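Notes for the Laboratory Visit: Stacking Demonstration

These notes accompany the June visit to the Bredance building. Students should read them before the visit and bring them along. The group meets at the main entrance at 12 and is taken to the laboratory from there.

The demonstration concerns one short task, in which a robot arm places a blue cube on a red cube. The task is simple for a person and is widely used in teaching, as it involves each stage of handling covered in Unit 10.
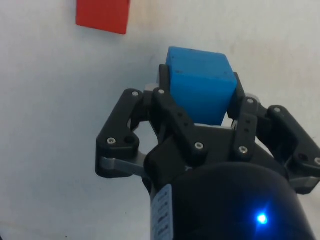 Flemel Institute, Department of Automation Studies

Grasping. The fingers must close on opposite faces of the cube. A grip that is off center may turn the cube as it is lifted, and the error is then carried into every later step. Students should note where the fingertips meet the cube and whether it sits level between them. Compare with the grip diagrams on page 53 of the course reader.

Transfer. Once lifted, the cube is carried to a point over the target before it is lowered. Review the terms "approach height" and "tool center point," which the staff will use without defining them.
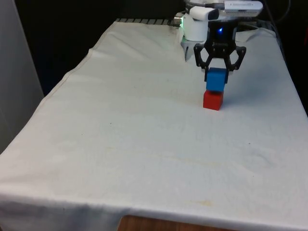
Placement. The fingers should open only when the upper cube is supported by the lower one. Opening early lets the cube drop; pressing down too far can shift the lower cube. A small offset between the two cubes is acceptable provided the stack stands after release. The Kanaujia worksheet has a column for recording the offset by eye.
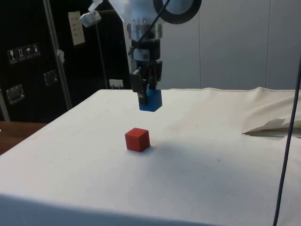
Visitors remain behind the floor line while the arm is powered. Bags are left in the hallway. Questions are taken between runs.

Written work. Each student submits a one-page account describing a single run, with the stages named in order. Submit through Gellix under "Visits."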